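Nallcombe data collection, thread. We're at 767 teleoperated demos of the cutlery drawer task. Target for this kitchen is 1,000, then we move to the Nisholm site.

1/ Each episode is one pick or one place. We tried full drawer sorts in October and the operators' strategies diverged too much by the fourth utensil. Short episodes label faster and fail more cleanly.

2/ Failed grasps stay in, tagged. Recoveries get their own tag. Romaniuk (our labelling tool) used to merge the two, so the first 40 episodes had to be relabelled by hand. 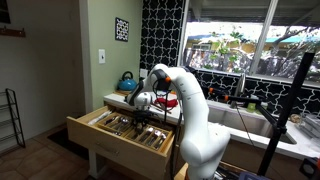 Arm over the cutlery tray, drawer open.

3/ Metal cutlery is hard on depth. Spoon bowls are the worst of it: specular highlights move with the wrist and the point cloud fills with holes. We log raw colour alongside depth and let the policy sort it out.

4/ Counter clutter doesn't get tidied between episodes. An earlier set with a bare counter gave a policy that stalled as soon as a tea towel showed up.

5/ Daylight varies a lot by the window. Collection runs from 8 am until dusk, blinds up, exposure locked per session.

6/ Harneck, the older set, has 3,000 episodes from a single bench. Co-training on both is next. Weighting between the two is still undecided; suggestions welcome.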